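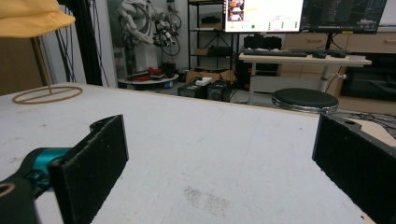
What the grippers did to our tea breaks

I've worked at Drevthorpe for long enough to remember when the returns bench was six people, a radio and a tin of biscuits that someone else always finished. We take back household bits and pieces, mostly lamps and small homewares, check them over, and send them on to be resold, repaired or stripped for parts. It's not glamorous work. I like it, though, and I've got opinions about what's happening to it, so here we go.

Last April the company announced that the checking side was going to be "progressively automated", which is the sort of phrase that makes everyone look at their shoes. A few of us were asked if we'd like to move across to what they call the teaching side. I put my hand up before I'd really thought about it (I had a crook shoulder and the word "teaching" sounded like it might involve a chair).

It does not involve much chair. There's a stool, and a desk with a couple of monitors and more black cable on the floor than I'd allow in my own house, but most of the day I'm standing at a big white table with a gripper in my hand. You hold it, you do the job with its two fingers instead of your own ten, and the whole thing gets recorded so the robot arm can learn from it. Pick up, turn over, put down. Do it again. Do it again but a bit to the left. The program is called Stastari, and I have never found anyone who could tell me what the name means.

My first full week I logged 642 runs. By the end of my second month I was up to 1757 all told and I could shift a lampshade with those two fuzzy black pads more gently than I can with my own hands. I was very proud of this! I told my sister on the phone and she said, "So you're training your replacement," and I had no comeback at all.

I've been chewing on that ever since, and I don't think she was quite right, but I don't think she was wrong either.

Start with the good stuff. My shoulder is better. Nobody on the teaching side is hauling cartons off a pallet all morning, and the old bench was rough on backs and wrists in a way we all pretended was normal. The pace is kinder as well. A run that goes badly still gets kept, with a note on it, and the first time a supervisor told me that a fumble was useful I nearly asked her to put it in writing. On the bench a fumble meant a broken lamp and a form.

And I know things now. I'd never given a thought to how you pick up something with a thin pole and a heavy base. You just grab it, don't you? But try explaining it with two fingers that can only open and close, and you find out that you've been leaning the thing a touch, feeling for the weight, catching it with your little finger if it goes. Thirty years of my hands being clever and I'd never once watched them do it.

That's the bit that bothers me, mind you. If my know-how is worth recording, it's worth paying for, and so far it's been paid at exactly the old bench rate. A run gets recorded once and used for as long as they like. I get my hourly wage for the minutes it took. I'm not asking for royalties like a pop star, but a skills loading wouldn't send anybody broke, and I've said so in two meetings now.

The other thing is the company you keep. The bench was noisy and nosy and I miss it terribly. You can't have much of a natter while you're doing runs – you lose your rhythm, and then you lose count – so the talk gets squeezed into breaks, and the breaks are staggered so the table's always in use. There are people in my own building I used to see every day and now only wave to across the car park. I went weeks without knowing one of the old crew had become a grandmother. No one planned that. It just fell out of a roster somebody made to keep a table busy, and I reckon it has changed the place more than the robot arm has.

As for jobs, we've lost two from the bench so far, both by people retiring and not being filled. Management says that's how they'd like to keep doing it. The Nistor site, which went down this road before us, says much the same. At Timis they offered everyone 90 hours of paid retraining up front, before a single thing was switched over, and I'd like somebody to explain why we weren't offered that. I've asked. I was told it was "under review", and I plan to keep asking until the review gets sick of me.

People want me to be either furious or thrilled, I find. My nephew thinks it's the coolest job in the family. A bloke from the loading dock won't sit with the teaching crew at lunch and calls us the traitors, only half kidding. I can see where he's coming from. He hasn't been asked if he wants to learn anything, and I was. If there'd been one more spot going and somebody had walked over and offered it to him properly, I think we'd be having a different conversation over our sandwiches.

So my wish list is pretty short. Pay us for what we're handing over. Do the retraining first and for everyone, dock included. Give us one break a day that we all take together, even if the table sits there doing nothing for fifteen minutes. There's a staff forum on 13th July and I've got my name down to speak, and I'm bringing biscuits.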